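About Zetura

Zetura packs small goods for other companies. We take in loose items, box them, label the boxes and send them on. We have been doing this in Clakcombe since the founder, Keir Drummond, rented half of a former print shop and put two tables in it. We now have the whole building and the yard behind it.

Most of our customers make or import household goods in plastic: bottles, caps, dispensers, refill packs, small containers for the bathroom and the kitchen. They tend to be businesses that sell too much to pack at home and too little for a large warehouse to be interested. Our smallest regular order is 50 boxes. Our largest last year was 1,178, for Fakhoury, who have been with us since the second year and still send us their refill line every spring.

What we do

Goods arrive at the back door on Mondays through Thursdays. We check them against the delivery note, put them on the intake shelves and send you an email the same day to say what came. If something is short or broken, the email says so and has a photo attached.

Packing is done by hand at tables. Each table handles one customer's goods at a time, and the table is cleared before the next job starts. Flat boxes are folded at the table as they are needed, and inserts, leaflets and stickers are added if you supply them. We can also do sets, where two or more items go in one box, and repacking, where goods come out of an old box and go into a new one.

Finished boxes go into outer cartons. We keep those for up to two weeks at no charge while you arrange collection, or we book the carrier for you. 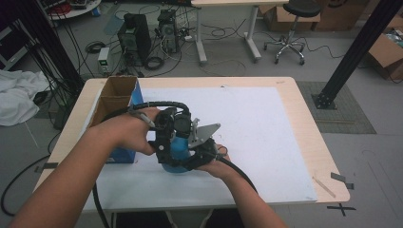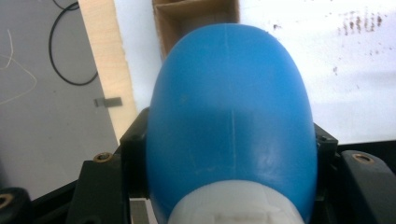 Our worktables are plain on purpose. We tried a long bench down the middle of the room and went back to single tables after one season, when it became clear that two jobs on one bench end up as one mixed job. A table with rounded corners is easier to walk past forty times a day, and the large white board on top makes a pale work surface where a dark cap or a torn corner of card is easy to spot. The light wood underneath does the same job less well. Boards are wiped at the end of each shift and replaced when they get too marked up to be useful.

Boxes and how we choose them

Customers who already have a printed box usually keep it. If you don't have one, we can suggest a stock size and order it from Pilamer, who supply nearly all of our plain cartons. We hold 80 of each common size on the shelf for rush jobs. Anything unusual takes about eight working days.

Please send us a sample of the item before you order printed boxes. Send the real item, with its cap or base fitted. We have had boxes arrive that were drawn up from the bottle alone and were too short once the cap went on. A sample also lets us try the fold. Some flaps are stiff enough to spring open again and need a tab or a sticker, and it is cheaper to find that out with one box on the table.

Checking

Smooth, glossy plastic shows every mark, so we ask each customer at the start what they will accept. Light scuffs are normal on goods that have traveled loose in a carton, and some customers are happy to have them go out. Others want any marked piece set aside. We write the answer on the job card and keep to it. Set-aside pieces are returned with the order in a separate carton and listed on the packing note. They are not charged for.

The people

Keir still does the quotes and most of the driving. The packing team is nine people in the quiet months and more from September on. New packers spend their first week on one job with someone who has done it before. We pay by the hour and do not pay by the box, which we think is the main reason our returns are low.

The office is open from 8 a.m. to 4:30 p.m. on weekdays. The back door is also open on Saturday mornings until noon for collections only. We close for the last week of July and do not accept deliveries then, so please tell your carrier.

Prices

We quote per box once we have seen the sample. The quote covers folding, packing, one label and the outer carton. Leaflets, sets and repacking are priced on top. There is no setup fee on orders over 235 boxes. Under that we charge a single fee, and it is waived on a repeat of the same job within the year.

To ask for a quote, use the form on the contact page or mail a sample to the office with your phone number inside the parcel. Samples are kept with your job card. If you want yours back, put a note in with it.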